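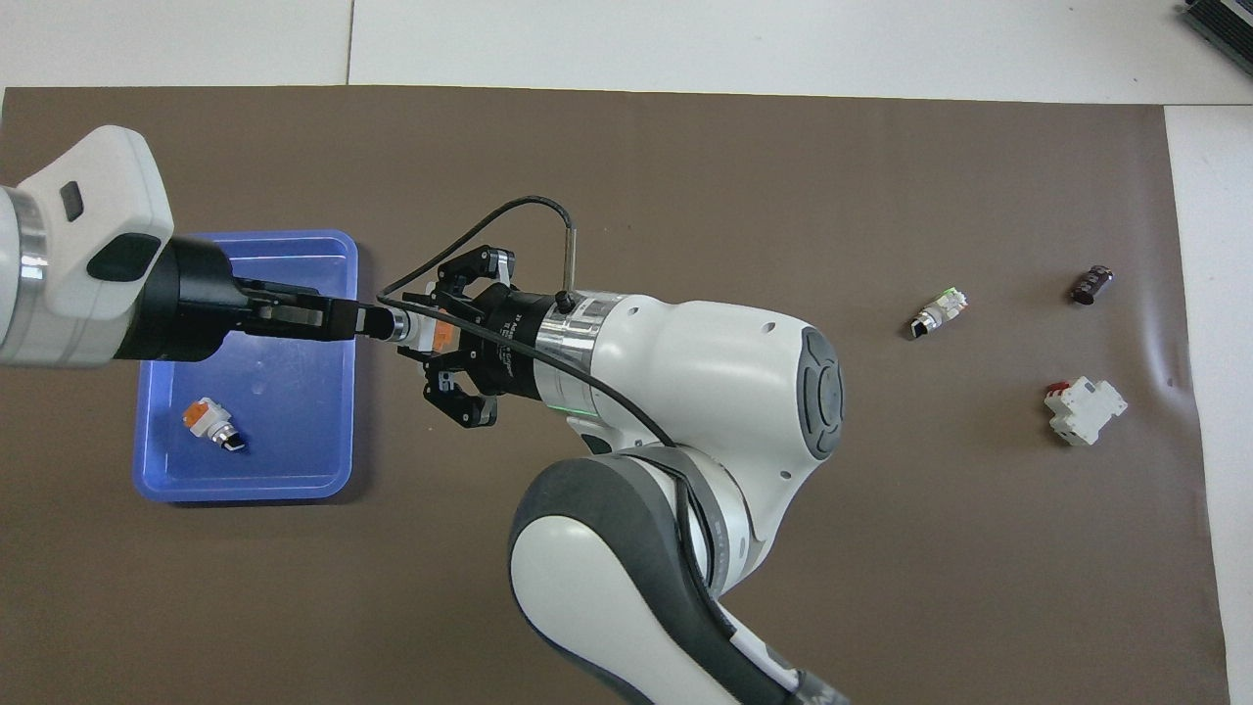 My aunt Roxana Tănase sorted parts for a living, and the summer I turned nineteen she got me in at MacKinnon, out past the Sidport ferry, on the late shift. I was supposed to stay until September. You can guess how that went!

My whole job was the little orange-topped pieces. They had a white body and a silver collar, and you put them in a blue tray with rounded corners, and the tray sat on a brown mat so nothing would skitter off the table. That was it. Over 3000 of them went out to Kallo every month, and I swear I saw every one of them in my sleep.

Roxana had rules. You never dropped a piece in the tray, you laid it down on its side, like a baby (her words, and she'd had four). You never slid the tray across the mat to save yourself reaching. And if a piece felt wrong in your fingers, you set it by your left elbow and told her.

"Wrong how?" I asked her.

"You'll know."

I didn't know. For weeks they all felt exactly the same to me. Then one night, sometime after eleven, I picked one up and my hand just stopped. It had the same orange top and the same silver collar, and it weighed what the others weighed. I turned it over and over under the lamp – nothing. But I set it by my elbow and called her.

She came over in her cardigan, wiped her glasses and held the thing for a long while. Then she took a pencil and wrote 1564 on a scrap of paper, folded the scrap around the piece, and put the lot in her pocket.

"What's 1564?"

"How many nights I've been here," she said. "I had one like this on my second."

She wouldn't say any more about it, and I was too proud to beg. We finished the tray together, her laying them down at one end and me at the other, until our hands met over the last one and she let me have it.

On the ferry home she slept against the window with her pocket buttoned shut. I stayed awake the whole way across, watching the button.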